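Desk Supplies Sorting Project: Progress Report to Montes, Period 3

Work in this period covered the small-item stage: pens, styluses and the holders they are stored in. The Plilex site supplied the worktable. The budget line for holders remains within its limit of 300 dollars, and no transfer from other lines is requested.

The item list was cut to 30 entries. Pens and styluses were listed together in the last period and are now separate entries, as they go to different users at Bromutard. Each type is assigned one compartment of a two-compartment holder. Clear acrylic was chosen so that the contents can be checked without lifting anything out. The layout used at the start of a sorting round has the organizer standing upright, with a dark green pen and a slim black stylus lying on the white tabletop.

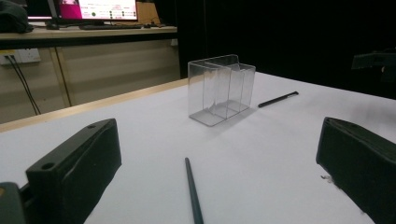
Zosa replied to the draft of this section that the compartments should be labeled all the same, as staff on the late shift tend to put both types in whichever side is closer. Zosa also asked that the taller compartment be kept for pens at every desk. Both points are accepted. Labels will go on the base, and the sorting guide now states which compartment holds which type.

Open items: the label stock has not been ordered, and the guide needs one more review at Bromutard. Desks with drawer trays are outside the current scope and will be costed separately.

Next period: place holders at the first 7 desks, check the contents at closing time, and report misplaced items by type. The next payment request will be sent with those results in December.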